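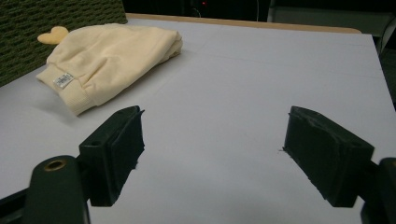 A demonstration is only usable if the start state is recorded the same way each time. This page sets out the procedure for recording soft-goods episodes with the hand-held gripper under the Hirkerano handling rules, revision 3. Start with the fingers fully open and facing each other over bare board, and the item outside the gap, as with the cream beanie lying up and to the left of the left finger. An item already between the fingers makes the approach too short to be of use.

## Before you record

1. Wipe the white board. Remove threads and crumbs.
2. Check that both finger pads are firmly seated. Trim any burr that could snag knitwear.
3. Open and close the gripper twice by hand. It should travel freely over the whole range.
4. Drop the item on the board from a low height and leave it as it falls. Do not smooth it or turn the cuff.
5. Enter the item code in Usance before picking up the gripper. Codes added afterwards are rejected.

Labels and tags stay on the item. If one is loose enough to come off in the fingers, put the item in the repair tray and take another.

## Recording an episode

Hold the gripper still with the fingers open for 2 seconds. Move in at a steady pace and close on a fold of cloth, keeping clear of any sewn label. Lift until the whole item has left the board, carry it to the target area, lower it and open the fingers fully. Hold still again for 2 seconds, then stop the recording.

Keep your free hand off the board throughout. If the item slips, carry on and mark the episode "slip". If you touch the item by hand, stop and mark it "void". Void episodes are kept but are not counted.

## Acceptance checks

An episode passes when:

- the item is fully visible in the first second
- the fingers are open at the start and at the end
- there is one grasp only, unless marked "slip"
- the item code matches the item on the board

The March batch held 1,922 episodes, of which 752 were sent back at the first check. Most had been started with the fingers part closed. Karabo Dlamini has since moved the open-finger check to the top of the Warnex review form.

## Changes to these rules

Send proposed changes to Jacobus Mabaso with the episode numbers that prompted them. Wording is agreed with the Moodley site before release, and revision 3 applies until a new number appears on the form.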